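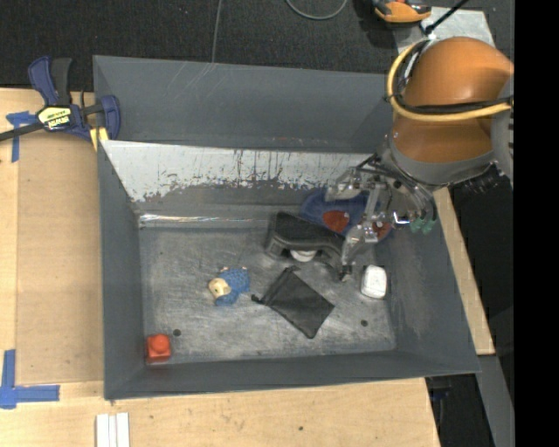
Posted in March by the Stallmont visitor, filed under Days Out

The open day at Nandow was advertised as running from ten until four, with free parking and "light refreshments," a phrase I've learned to approach on a full stomach. I drove 37 miles for it. The refreshments were crackers.

Nandow handles odds and ends. Things that don't stack, don't match and don't come in a sensible box end up in its sorting hall on the Cloltau road, and the place is prouder of this than you might expect. Our guide told us the catalog runs to 3293 items. She then offered to show us a good many of them.

What I liked best were the bins. I had pictured something clean and plastic. These are big gray tubs with sloping sides, and the one I spent longest at had a back slope scraped down to a chipped, whitish mess and a floor scuffed like an old skating rink. Lying in it were a red-orange block with one stud on top, a small blue-bodied figure with a cream face, a black drawstring pouch and a bulky black molded thing that our group discussed for far too long. A man behind me said bike saddle. His wife said no.

The Amarasinghe room, up a flight of stairs, holds the shelving, and if you enjoy shelving you should allow an hour. I allowed 8 minutes and still came out knowing about brackets.

Tickets are 2 dollars, payable in coins at a folding table by the door. The gift shop sells drawstring pouches. I bought one, and it's in the car with nothing in it.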